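Toy library reopens in bigger room at Flosberg Hall

Families in Gatard can borrow toys again after the town's toy library moved into a larger ground-floor room at Flosberg Hall.

The service closed in July when the lease on its old shop in Danzer Street ran out. Its stock of up to 3000 toys, games and puzzles has been in storage since then, and sorting is still under way. Boxes, bags and soft toys are being put out on wire shelving on wheels, so the room can be cleared for story mornings. 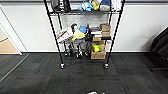 Organiser Sohail Gondal said the move had taken longer than planned. "We thought six weeks would do it," he said. "Then we started opening boxes and found games with half the pieces in the wrong lid - so every one has to be checked before it goes out."

Plush toys will be lent for the first time. They can be kept for up to a month and must be washed before they come back.
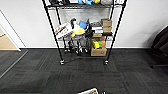
A soft toy and boxes share the shelves at Flosberg Hall.

The library is also asking for strong bags and baskets, which borrowers can use to carry larger sets home. Woven ones are welcome as long as the handles are sound. 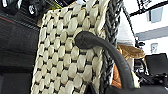 Membership costs £11 a year for each household, and existing members will have the months they missed added on free of charge. The town council has given a grant of £1000 towards the rent.

Gifts of toys can be left at the hall on weekday mornings. Electrical toys and anything with missing parts cannot be taken.

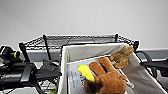 Soft toys in a cream fabric bin in front of the shelving.

The toy library is open on Tuesdays and Saturdays from 10am to noon.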